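Home | About Us | Products | News | Dealers | Contact

Yazıcı Presents Loreder, a Workbench Range with Solid Butcher-Block Tops

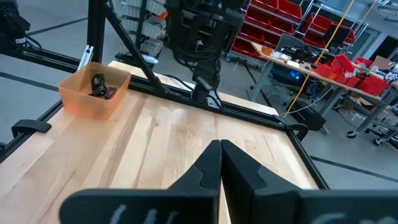

3 January 2000. The furniture maker Yazıcı announces today that its new range of work tables, with the name Loreder, is ready for order. The range is made for small workshops, school labs and repair rooms, where a table is used all day by different people and must stay flat and easy to clean.

The top of every Loreder table is butcher block in a pale wood. Long planks are glued side by side and sanded, and the grain is left visible under a clear oil. Customers may choose the top without any border, or with black aluminum rails fixed along the edges. The rails accept ordinary clamps and brackets, so a lamp, a vise or an upright post can be added later without making a hole in the wood.

"In our first years we sold tables with a painted surface, and after some months the paint was always scratched near the place where the person works," said Eylül Eren, who leads the design office of Yazıcı. "With a wooden top you can sand it and oil it again in one afternoon. We wanted that the customer can do this at home, with the paper and the oil which are in the box."

The range has 8 sizes. The smallest is for a single person and the largest is for 4 persons working together. All sizes use the same rail profile, and a rail bought for one table can be cut and used on another one.

During the development, the company lent tables to the training workshop of Skincombe for a period which started in July. The workshop uses them for assembly and wiring work. Abelardo Garrido, the head of the workshop, asked for two changes after the first weeks. He wanted the corners of the rail to be closed with a cap, and he wanted a fixed place for small bins, so that cables and loose parts do not travel over the whole table. Both requests are included in the final product. The bins are shallow and open at the top, and they are offered in clear, gray and translucent orange.

"The trainees put the cables back in the bin now, most of the time," said Mr. Garrido. "For me the important thing is that I can fix a piece at the edge with a clamp and the table does not move."

The tables are produced in the Ondier plant, where Yazıcı has prepared a separate line for the wooden tops. The company plans to make 3000 tables in the first year. The tops have a guarantee of 5 years against opening of the joints, on the condition that they are oiled according to the leaflet. The legs and the rails are delivered in a flat package together with the tools for mounting.

Orders are accepted from the dealers of Yazıcı and directly from the sales office. A sample of the oiled wood can be requested by mail without cost.

Recent news
- Yazıcı moves its sales office to Ondier
- New leaflet: How to oil your wooden table top
- Shelf brackets now also in black
- Dealer meeting in July, first information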